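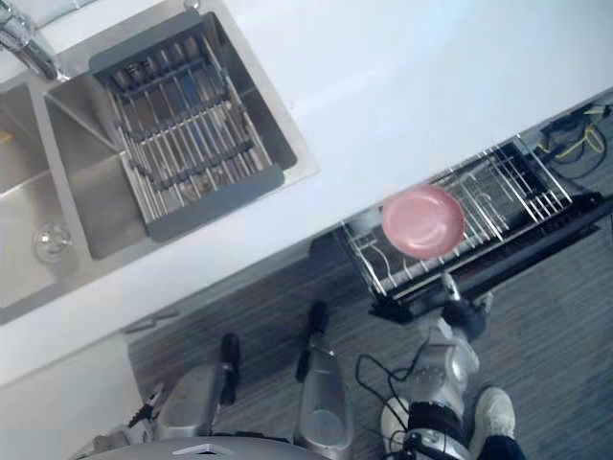 31st May

**Ormsby kitchen refit: progress report for Tredeck**

You asked for a plain account of where the money has gone and whether the kitchen is better for it. My view is that about half of it is, and the half that isn't can be fixed before August if we stop adding to the plan.

**Sink and counter**

The double sink is in and the white countertop around it is sealed. The larger right basin takes a rack insert, with metal rods and upright tines, and this is the part I'd keep whatever else happens. Things can drain there without using any counter space. I was told the insert would make the basin useless for big pans. It lifts out, so I don't think much of that argument.

**The pull-out dish rack**

I have more doubts about this one. Mulitz sold us a drawer to the right of the sink with a wire rack built in, at a price of $499 before fitting. The idea is that plates go from the sink rack into the drawer and stay there until they're needed. Fine on paper. With the drawer pulled out, it takes up a good part of the floor you'd want to stand on, and two people can't work at that end of the counter.

The round pink plates are the ones we use for everyday meals. One will lie flat across the top of the rack quite happily, and that seems to be how people like to leave them – the upright tines were meant for plates and get ignored. Laid flat, a plate takes up the room of several. Mulitz says this is a matter of habit. It may be, but their brochure claims room for 29 plates, and we haven't come near that in nine weeks of use.

**Cabinets and handles**

The white fronts are all hung. The slim gray handles look neat enough. I asked for something wider and was told these were standard. I'd still like a price for the wider ones, if only to know what "standard" saved us.

**Floor**

No change since the last report. Haltus has quoted $400 to go over the edge along the cabinets, and I haven't accepted. I want to see a written scope first, as their last quote grew twice after we signed it.

**Spending**

We are inside the grant, but with less to spare than the April sheet suggested. That sheet left out fitting for the drawer. The corrected version is attached.

**What I propose**

- Hold off on the second pull-out drawer until the first has proved itself over the summer.
- Ask Mulitz whether the rack can be swapped for one with wider spacing, at their cost.
- Get the Haltus scope in writing before any more floor work.
- Buy a second insert for the left basin only if the drain stays easy to reach.

I know Tredeck would prefer to see both drawers in before the August visit. I don't see the case for it yet.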